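12/26/20

Bench notes, fabric and leather sorting, back room.

Started on the offcut heap that has been sitting since the Prins order went out. The plan is to get the leather and leather-look pieces out from the cloth, fold them, weigh them and shelve them before the January cutting. Koen wants the long table clear for the Greltness patterns and I would like my end of the bench back.

Sorting rule as agreed with Lotte: anything with a finished seam goes in one pile even if it is only a panel, flat offcuts in another, linings and cloth in the third. Scraps smaller than a hand go in the sack. No cutting down to make things fit the shelf. We lost a good shoulder piece that way in the spring.

Black pieces first as they are the worst to tell apart under the strip light. Checked each one at the window for scuffs. The glossy ones mark along the fold if they are pressed, so they get folded loosely and laid on top, never under the cloth. The one with the double ridge down the middle goes with the seamed pile. Don't unpick it yet, the shape could be useful as it is for the Tikitz bag sample.

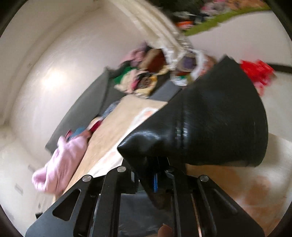
Marietjie Masilela thinks we should stop folding the glossy ones altogether and roll them over a tube, finish side out, with a strip of lining between turns. She tried it on two panels last winter and they came back flat after a night on the bench. She also says the crease always starts at the narrow end, so if we must fold, start from the wide side.

Fair enough. Tubes are in the store behind the Zindik boxes. Will try it with 3 of the larger pieces and leave the rest as they are, then compare when we open them up again in January.

Weights so far, on the small scale, tare checked with the 1000 g block:
seamed pile, first bag 178 g
flat offcuts, first bag 148 g
cloth not weighed, no point until the linings are out

Scale drifts if the door is open. Closed it and repeated both, same readings.

Smell check: one lining is musty, hung on the rail by itself. Keep it away from the leather.

To do
Labels for the bags, pile and weight only, pencil so they can be reused.
Ask Dirk whether he still wants the narrow strips for piping. If he doesn't they go in the sack.
Anouk has the good brush. Need it for the dust in the seams before anything is rolled.
Wipe the shelf down and let it dry overnight.

Stopped with the cloth still in a heap. Linings next.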